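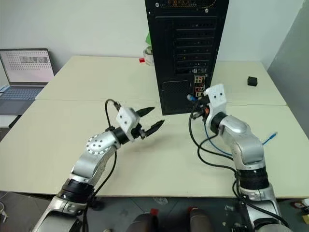 A black computer tower on a cream-coloured tabletop.

Well, it's official, Torquil Urquhart is coming out of retirement! The old southpaw rang me at 2 in the afternoon to tell me himself, and I nearly dropped my lunch. He'll headline the Arkby card in April against Narayanan Amin, three rounds at welterweight, and I can't wait (my wife says she can, but she's coming anyway).

If you missed Torquil the first time round, he's the bloke who choked out Prasert Yensuk with a busted hand and then asked if anyone had a sandwich. It's been 1,432 days since he last fought. Amin has had five bouts in that time and won the lot, so I reckon the bookies will favour him, but I've been wrong about Torquil before and I'm tipping him by submission.

Liesl Imhof and Rhona Galbraith are the co-main, and that one could steal the show. Rhona's wrestling looked sharp when I dropped into her gym, and Liesl hits like a truck.

The hall holds 3,000 and the promoter told me there were 233 ringside seats left when we spoke this morning, so get moving if you want to be close enough to hear the corners yelling. I'll be up the back near the pies.

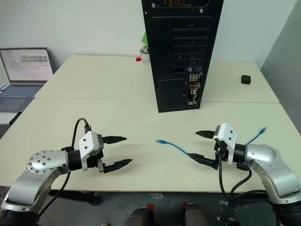
Tickets and start times

Doors open at 5 pm, first bout at 6. Tickets are at the Arkby box office or on the door if there are any left.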